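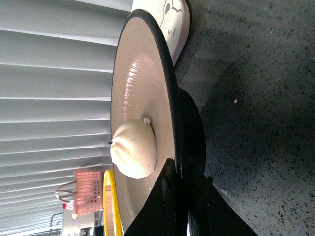
Can a machine do the kitchen chores on our bench yet? Some of them, slowly, with a person in the room to reset things.

April 25, 2022
Entered by Irén Virág, Clakau bench

Gripper work near the round beige disc with the dome. The rim is thin, and finger approach angle matters more than closing force. Chou wants the approach flatter. I would leave it and slow the last stretch.

The white cup or bowl with the cartoon drawing sits close to the disc, so any wide swing has to be planned around it. Speckled surface stays as is; Semeo segmentation still takes flecks for crumbs. Blinds left as they are.

Run limit stays at 12 per session, 3 resets allowed. Wiping and stacking not attempted. Dobos to check the wrist cable before the next block.

Open: does a reset count as human labor? Abubakar says yes. I log it separately.

Last updated 1820, I.V.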